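Last revised 20th October

# Lendum Music Biography Archive: Frequently Asked Questions

**What does the archive hold?**

Published biographies, memoirs and authorized histories of recording artists, plus the press reviews that greeted them. The catalog lists 3,522 titles. Of these, 628 are out of print.

**Do you hold recordings or sheet music?**

No. Try the Braltside sound library, which accepts our reader card.

**How are disputed biographies marked?**

A record carries the tag D when a named source, an estate or a co-author has challenged the book in print. The tag makes no finding on who is right. The challenge is cited in the notes field, with page numbers where we have them.

**Why do two editions of the same book have separate records?**

Biographies are often changed between printings. Passages come out after a legal complaint, and new chapters go in after a death or a reunion tour. We treat any edition with altered text as a separate item. Reprints with a new cover only are listed under the parent record. 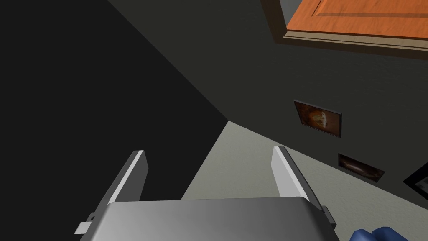 Altered passages are logged where a reader or cataloger has compared both texts line by line. Most pairs have not been compared — an empty log means no check has been made.

**Can I borrow books?**

Titles on the open shelves can be borrowed, 3 at a time, for four weeks. Items with a J number belong to the Jallier gift and must be read on site.

**Can I get copies of pages?**

Yes, up to one chapter per book. Send the record number and page range through the request form. Scans are black and white unless the page has color plates.

**Is the Sengar interview set open?**

In part. It consists of 600 typed transcripts of talks with session players and road crew. Those with signed releases can be read now. The next group opens in November.

**How do I report an error in a record?**

Use the "Correct this record" link at the foot of the entry. Give a source. Corrections without one are kept on file but not applied.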